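Selling lipstick from a spare room in Grallness

The owner of Rendden started her mail-order makeup shop in March with 3000 dollars in savings.
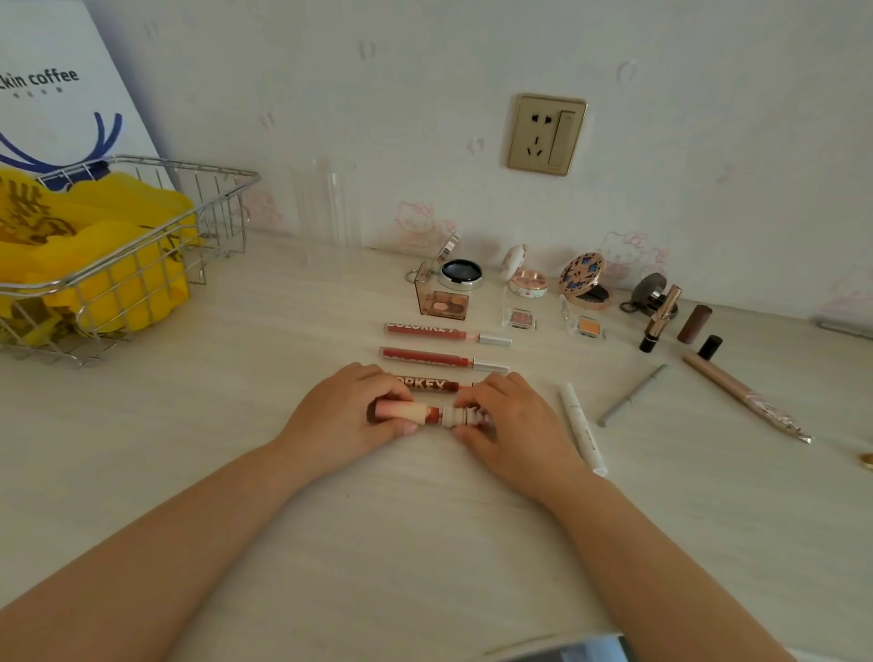
"I thought rent would be the hard part," she says. "It was postage." Her first month brought in 2120 dollars, and shipping ate most of the profit.

She now sends everything through Dow, a small carrier in Flurthorpe that has been open since 1981. Orders go out within three days – sooner if she can get a ride. "I still don't pay myself," she says. "Maybe next year."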